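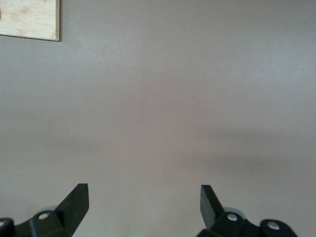 Pale wooden board on a matte grey surface, Ulten.

Visit report: Ulten board works, open day
5 January 2026

Ulten opened its finishing shop to trade visitors for one morning. I went to look at moisture control and edge work on kitchen boards, as our own returns for cupping have gone up since September.

Stock comes in kiln dried and is held in the conditioning room until it reads 6 per cent or a little over. Readings are taken at both ends and the middle of each piece. Anything outside the band goes back on the rack with a chalk mark and is read again the next day.

Glue-up is done on a Mavard clamp carrier with 5 stations. Aba Sarpong, the shop supervisor, said the carrier sets the pace for the whole line and that a second one is on order. Cure time is not shortened when orders back up. Up to 600 boards go through in a good week.

Sanding is in three passes, the last by hand. Corners are rounded on a small Eberhard router table before the final pass. I asked about grain direction on narrow pieces and was told they are sorted by eye, with the rejects cut down for cheese boards.

The finish is a food-safe oil, Urkex, put on by cloth in two coats. It was the weakest part of the tour. The drying racks stand beside the loading door, and dust must be a problem in dry weather.

Minimum order is 500 pieces per size. Freight is extra and quoted by the pallet. Parking is at the rear, off the lane. The colour samples I asked for are to follow by mail.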